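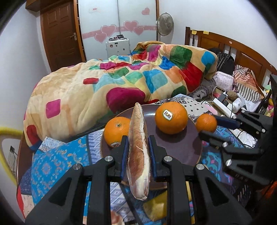
Bernice Owusu reckons it's the pads and I should stop blaming the logger. She's had the same width drift on her pair and swapping the rubber fixed it for a week. A week!

1/ Ok so. Thread on the Pondov handhelds, bc three of you have asked and I'm sick of typing it out in DMs. Short version – the closed reading is lying and we didn't catch it till Monday.

2/ Background for anyone new. Jelevden job, two-handed pick and place, ordinary household stuff in ordinary bedrooms. One gripper each hand. Fruit on a plate is the current task. Demos go to Moodley for training the arm.

3/ What went wrong: the right hand gripper started reporting fully closed with the jaws still open. Fingers either side of an orange, plenty of orange between them, and Flistonex logs it as zero. Zero! You can't be at zero with citrus in the way.

4/ Left hand one is fine as far as I can tell. Skinny things, fat things, readings make sense. So not the software, or not only the software. Same build on both.

5/ How many are bad. We've got 1,459 demos in the batch. I pulled 500 to check by eye and 200 of those have the width stuck or jumping on the right side. Felt a bit ill tbh.

6/ And no, the checker didnt flag any. It only looks for missing values. A wrong number is still a number. I wrote that checker so yeah.

7/ Now the bit I should have put first. SAFETY. If the zero is off, the arm end goes looking for "closed" in the wrong spot. Moodley replayed one of the bad ones on their bench unit and it kept squeezing well past where a person would've stopped. Orange everywhere. Funny until you remember people reach in there to reset the plate.

8/ No one hurt. They had the cage shut. But the reset procedure says you can open it between runs and I don't love that anymore. Asked them to kill power first, every time, until this is sorted. They've agreed.

9/ Back to Bernice's theory. Ribbed pads pack down, ok, I buy that for a milimetre or so. Doesn't get you to zero with a whole orange in there. I think the sensor magnet is slipping on its shaft. Opened ours up and could turn it with a fingernail.

10/ Interim fix, what we're doing in the meantime:
– close on nothing, read it, write it down
– close on a 9 mm block, read it again
– both hands, start and end of every session
– screws on the linkages nipped up, not gorilla tight
If the block reads wrong, bin the session. Don't "correct" it after.

11/ Someone asked can you just rescale the bad demos. For a steady offset maybe. Ours moves mid-pick so no. Redoing the lot, right side at least.

12/ Pondov have replied, they want the serial and a video of the magnet. Sent both this arvo. Nothing back yet. Will add to the thread when they do.

13/ Also if you run the older batch with the thicker shaft and yours DOESN'T slip please tell me, I'd like to know if its just the new ones

Threads > Robotics > Faults and safety

Print this page | E-mail this page

Contact us | Copyright, all posts remain with their author | Back to top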